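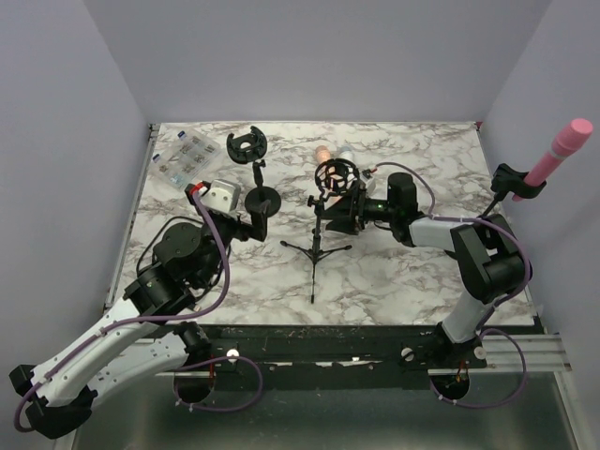 Marble patterns are all about the veins, Kelly Batista told me before I'd even gotten my coat off, and if you hate the veins in the store you're going to hate them a lot more at breakfast. I'd come over to ask her about covering tabletops (mine is a disgrace), so I took out my notebook right there in the hallway.

She did her first one in November, on an old Stuvanden table she'd bought for 60 dollars, and she's been at it ever since. White with brown and gray veining is her favorite. "Plain gray on white looks chilly to me," she said. "Put some brown in there and I can set wood next to it, or a basket, or whatever I've got." She had 13 samples from Prillon fanned out on the couch, and I swear I liked a different one every time I looked down!

So what goes wrong? Bubbles, mostly, and hurrying. Her first try took some 12 hours over a weekend, and she still peeled it all off again. "I started in the middle. Don't start in the middle." Now she works from one short side to the other, wipes the top down 2 times first, and makes everybody stay out of the room – the dog too.

We got a little heated about edges. I'd always thought a metal strip looked like a diner counter, but Kelly loves a thin one. "You catch your sleeve on a raw edge once and you'll come around," she said. I asked about wall color, too, and she'd go gray with a bit of lavender, no pattern, and leave it at that.

She sent me home with a Cikinau sample under my arm and orders to live with it for a while. It's taped to my table now, and my coffee cup is sitting on it.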